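How to set up a card table for a home game

Start with the mat, before anyone sits down. Put it flat on bare wood and push it up toward the wall if the room is tight. Effie Gillies hosted us on a Monday with hers on a bedspread, and we played uphill until midnight.
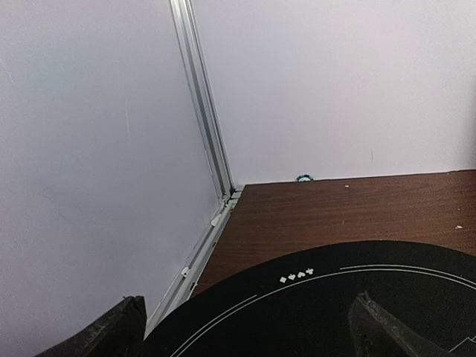
Round mat, corner spot.

Next, the cards. Wash them face down on the mat, square up, riffle three times, cut. If you can't riffle, do a slow overhand shuffle and look mysterious.

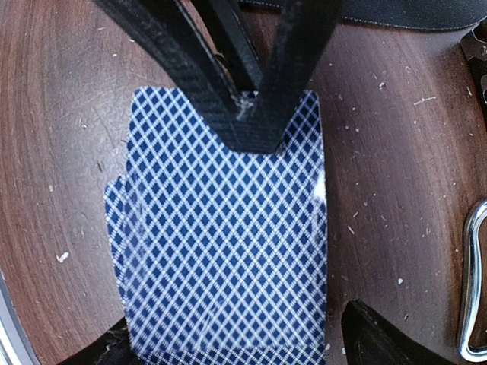

Backs up, almost squared.

Chips come last. Keep the case open within the banker's reach and hand out equal stacks. Snacks go in small bowls, off the mat. Wipe up crumbs between games, or at least talk about it.

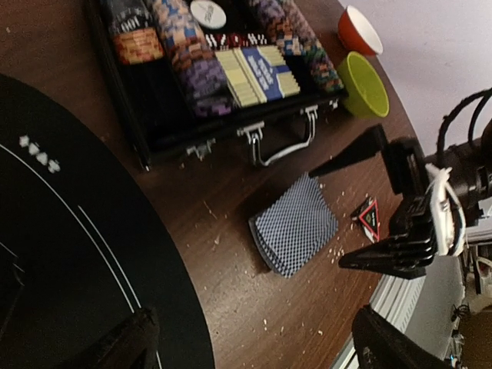
Case open, bowls off to the side.

Blinds go up every four hands. Nipon Petchrat will object.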